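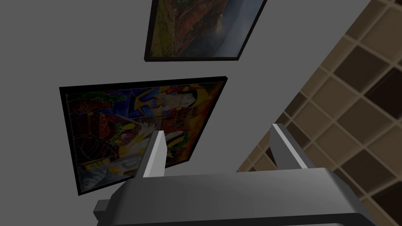 First month at Kiston, some notes

OK so I promised my sister I would write this stuff down before I forget it all, and it's 11 at night and I have a reading for tomorrow, so. Fast version.

I am back in school. At my age. Kiston has an evening program for people who already work and want the business certificate, and my manager has been leaving the flyer on my desk since April. Two terms, classes after six, one project with a real company at the end. I signed up mostly so the flyer would stop.

There are 58 of us. I expected maybe a dozen tired people in a room. Instead it's a big lecture hall with the folding seats that pinch your leg, and most people are tired, yes, but also weirdly loud. A lot of bakery owners for some reason. A guy who runs a tow company. Two dental hygienists who finish each other's notes.

Getting in

The application was not hard, just long. Transcripts from my first college took forever - they had my old last name and then sent it to the wrong office anyway. If you are thinking of applying, order those first. I lost almost three weeks on that. The essay was one page, "describe a decision you would make differently", and I wrote about the delivery van. Anyone who knows me knows about the van.

Then a placement test in math. I got a 96 and I'm still telling people. My kids are sick of it. It was mostly percentages and reading charts, no calculus, so calm down if that's what is stopping you.

The classes so far

Accounting is Leobardo Barajas. Talks fast, draws faster, erases before you've copied it. But he stays after, every time, and he will do the same problem with you four times without making a face. I finally get what accrual means. I've been signing off on reports at work for six years and did not really get it, please don't tell anyone at work.

Marketing is fine. Lots of slides. We did a case about a regional coffee roaster and half the class got into a fight over loyalty cards.

The communications class I was going to skip, I figured I've been talking to customers my whole life. Glad I didnt. Bianka Boros teaches it and first night she had us all write an email turning down a supplier, then read them out loud. Mine was 1 long apology. She crossed out everything but the last line and said send that. I did one just like it at work the next week, for real, and the supplier wrote back "thanks for being clear" and lowered the price. Not a lot. Still.
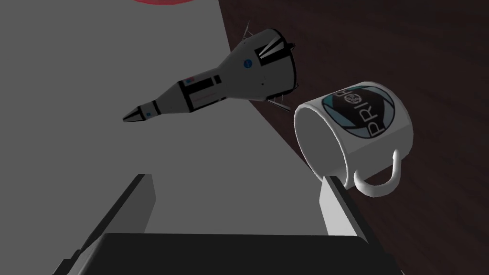 The project thing

Everybody gets put on a team and the team gets a company. You don't pick. Mine is called Fanano, they do kitchen and bath showroom fitting, 2 locations, and they want to know why people come in, get a quote and never come back. Other teams got Huanca (outdoor gear, everybody wanted that one) and something called Dirulness that I still can't explain to you after hearing the pitch twice. Software? For clinics? I think.

So they handed us a spreadsheet with 1004 quotes in it. No notes, half the phone numbers missing, one column just labeled "X". We spent a whole evening on column X. Called them up. It was whether the customer brought a dog.

My team is good though. We meet in the library before class, somebody brings food, we argue over who does the slides. I'm doing the follow up calls because I don't mind the phone. Already hearing the same thing over and over, the quote takes ten days to arrive and by then they've gone someplace else. Feels to obvious. We'll see what the company says.

Is it worth it

Don't know yet, ask me in the spring. The money is real money. I got part of it through work, they pay back half if you pass, and the school lets you split the rest by month. Ask at the front office about that, it's not on the website, or it wasn't when I looked.

Childcare is the harder part. My mom has the kids on class nights and she is being great but they are eating a lot of waffles.

What I'd tell someone starting:

Buy the used textbook, the old edition is fine, page numbers are off by a few.

Eat before. The vending machine takes your money.

Sit near the front for accounting, see above about the erasing.

Say yes when somebody asks if you want to study after. I said no the first week and felt dumb about it all the way home.

OK the reading is still sitting there. Chapter four, inventory. More when I've got a grade back on something.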